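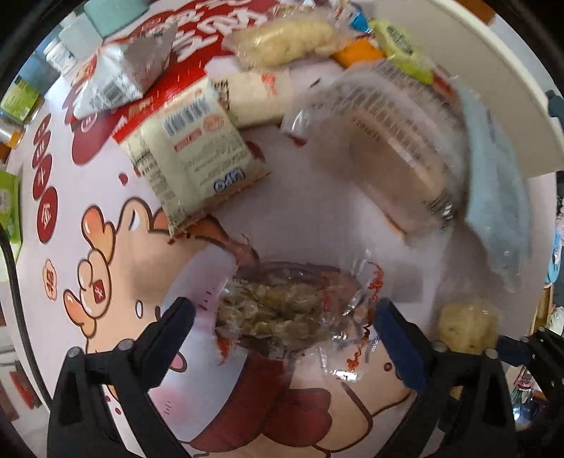

*Pickle-looking shreds in the clear pouch, with plenty more snacks behind it.*

**Vorka Mixed Snack Box, reviewed by Yanti Lumenta**
October 3, 2024

I've been meaning to write this one up for a while, and then I kept eating the evidence! The Vorka box is a big jumble of small Chinese snacks, 33 packets in mine, and I paid for it myself (my neighbor Heikki Ahonen swears by the dried fruit one, but I have a salty tooth).

The savory pouches are what I'd order again. They're sour and crunchy, lovely over plain rice, and small enough to finish in one sitting. The puffs are light and a bit bland, though my kids would tell you otherwise. I could have done without quite so many wrappers, and if you don't read Chinese you'll be guessing at a few flavors, but guessing is half the fun at our table.

I put the cheerful New Year cloth down for the tasting, months away from January or not, and sorted as we went. A wide, open bin is really the best thing for this kind of snack. I tried a lidded jar first and everything sank to the bottom and got forgotten. 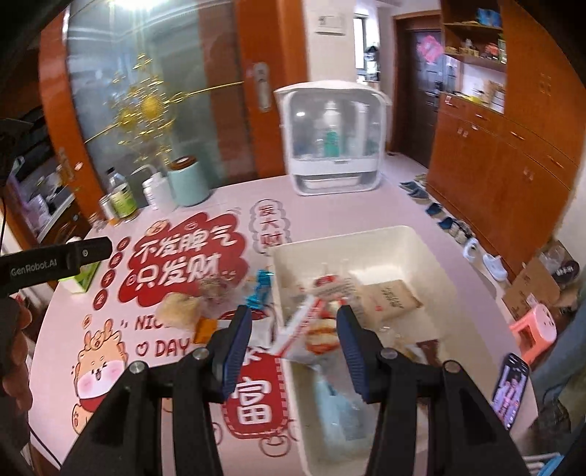 *White bin on the pink tablecloth, next to the "NICE DAY" pup in his red scarf.*

The box itself is flimsy, so plan on moving everything out of it the day it comes. Mine had split along one side and three packets were crushed, all of them puffs. Vorka answered my note the next morning and sent replacements, very kindly. I'd give it four stars, and I've already put my name down for the January box.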